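How to Run a Robot Demo Table at an Open Day

Updated Mar 25, 2025

We run the robot arm table at the Ellcombe open day, and these are the steps we follow. They should work for any small arm on a bench.

1. Choose one short task. Ours is picking up food and setting it on a plate. One full run should take no more than 7 minutes, including questions.

2. Put a cutting mat on the table and mark where each item starts. A mat with a grid makes it easy to reset between groups. Take a picture of the layout and keep it by the keyboard.

3. Clear the floor. Visitors need room to stand, and anyone wearing a headset needs space to move both arms. Push spare chairs back before the doors open. 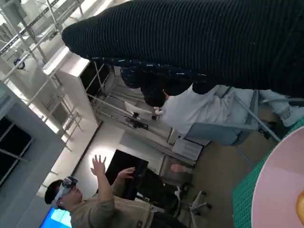 4. Test the headset before the first group arrives. Adjust the strap, check the hand tracking, and do one slow practice run. If the tracking drifts, restart it and try again with your hands at chest height.

5. Set the arm to its slow speed. We use the Plilemano control program, which keeps speed limits under Settings, then Motion. Save the limit under a new name so you can get back to it.

6. Keep groups to 15 people. Last November we had 400 visitors through the Trenport building and larger groups could not see the table.

7. Let visitors ask questions while the arm is stopped. One person should stay within reach of the stop button the whole time.

8. At closing, park the arm, turn off the power, wash the plates and charge the headset overnight.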